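Speaker notes, Lastbridge evening session, June

Open with the vacuum joke. If it dies, go straight to the cup.

The claim I'm here to poke at: machines can do the chores now. My short version is that they can do a chore, on a good day, if you loved it first.

Take clearing a table. A glass, a remote, a couple of fingers to grab with. My nephew manages it for a cookie.

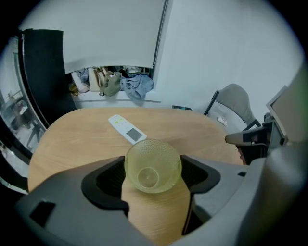 Glass is still the one that humbles people. Squeeze too little and it slides, squeeze too much and you own a broom. At Bradville we logged 3,236 attempts at small household pickups and 971 of them went wrong. (Pause. Let them do the division.)

Next, teaching. Most of the skill still comes from human hands, doing the same dull thing over 1,000 times. Tsegereda Workneh calls it "the most expensive housework in the state." Credit her, she may be in the room. 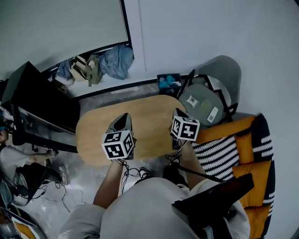

So would I buy one for my own kitchen?
I'd wait. Aaltonen quoted me 4 minutes a cup, and I own more than one cup.

Shop floor: kinder story. Same bin, same part, same light. Josness runs a packing line that way and it mostly behaves. Homes have chairs that move and cushions that go wherever they like.

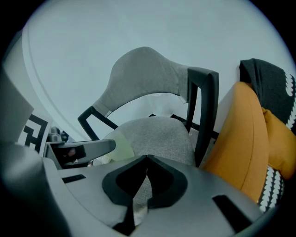 Questions they will ask

Laundry. Say "folding, sometimes; finding the other sock, no." Then take the next hand quickly.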